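Search tickets Open Closed All Submit

Cell 12: hand drops film bags during transfer, false "grasp held" at wrist camera

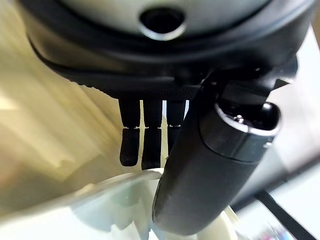
Summary

Site: Skirilach, packing hall
Cell: 12
Controller software: Brunix
Status: Closed, monitoring
Opened: 12/2/20

Hand has three fingers in a row and one thick opposing finger on an angled bracket. Product is a soft item in thin translucent film. Operators report bags slipping out between pick and place. Brunix logs the pick as good in every case, so the cell carries on to the place position with nothing in the hand. No fault code is raised. The line only stops when the downstream scale sees an empty tray.

Wrist camera view attached at top of ticket. Film is at the thick finger, on its lower left side, and the upper edge of the film passes under the tips of the left and middle fingers. Grip on this product should be shared between the thick finger and the row. If the row closes above the film, the thick finger has nothing to press against.

Log

Entry 1
Read back grip parameters. Closing force set to 25 percent, close time 300 ms. Both match the recipe sheet. Ran 100 cycles on the rigid test block with no drops. Force and timing ruled out for hard parts.

Entry 2
Ran the same recipe on bagged product. Drops began in the first tray. On failed picks, the motor current on the thick finger rises to the normal hold value and then falls during the lift. Current on the row stays low throughout. Brunix checks hold current once, at the end of close, and only on the thick finger. This explains the false "grasp held".

Entry 3
Checked mechanical condition, power off and air dumped.
- Joint play on the row: none felt on any finger.
- Screw in the end cap of the thick finger: tight. Paint mark not broken.
- Bracket to housing: tight, no visible shift against the scribe line.
- Finger pads: clean, no glaze. Wiped with alcohol anyway.
Nothing found that would account for the drops.

Entry 4
Checked tool center point with the pointer. Z is high by 3 mm compared with the January commissioning sheet. X and Y within limits. Reviewed the change history in Brunix. Tool data was reloaded from the Trolus backup after the wrist cable was replaced. That backup was made with the old, shorter adapter plate. The hand was therefore picking high on everything, which does not matter on the block but does on film, where the top edge is slack and moves.

Entry 5
Entered correct tool length and re-ran pointer check. Passed. Bagged product: drops much reduced but not gone. Remaining drops all show the same low current on the row.

Entry 6
Changed the close sequence. Previously the thick finger and the row started together. The thick finger has less travel and arrives first, pushing the film away from the row. New sequence:
1. Row closes to preshape and holds position.
2. Wait for row in position.
3. Thick finger closes to contact.
4. Both sides ramp to hold force.
5. Check current on both sides.
Close time is longer. Cycle still within the line rate.

Entry 7
Added a second hold check at the top of the lift. If either side is below threshold, the robot stops above the infeed, opens, and retries once. A second failure raises a fault and calls the operator. Message text entered in Brunix as "GRASP LOST AT LIFT". Threshold for the row was set from logged good picks on bagged product. Do not copy the block threshold, it is too high and will trip on every bag.

Entry 8
Ran 300 cycles on bagged product with the new tool data and sequence. No drops at transfer. Retry triggered twice, both recovered on the second attempt. Ran 100 cycles on the block to confirm no change there. No drops.

Root cause

Wrong tool length restored from an outdated Trolus backup. Contributing: simultaneous close on soft film, and hold check limited to one finger and one moment in the cycle.

Follow-up
- New Trolus backup taken after Entry 8. Old backup renamed with prefix DO_NOT_LOAD. Done.
- Pointer check added to the cable replacement procedure for this cell. Done.
- Same tool data check on the Paul cell, which uses the same adapter plate. Open, separate ticket.
- Recipe sheet at the cell still shows the old close time. Reprint. Open.

Note for next shift: if "GRASP LOST AT LIFT" comes up repeatedly, do not raise the closing force. It marks the film and the bags get rejected at inspection. Run the pointer check first, then look at the row current in the grip trace.

Was this ticket helpful? 12 Yes 0 No
Comments (0)
Skirilach Automation Support | Contact | Back to top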